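Basketball Care at Home

Checking pressure
Inflate to the value printed near the valve. Moisten the needle before inserting it. Recheck after 15 minutes at room temperature.

Cleaning a composite cover
Wipe with a damp cloth and one drop of dish soap. Do not soak. Air dry away from heaters.
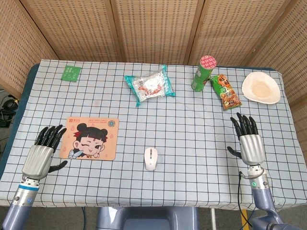 Driveway hoop
Fill the base before raising the pole. Retighten the rim bolts each October. Replace the net when any loop has frayed through.

Updated 22 May 2020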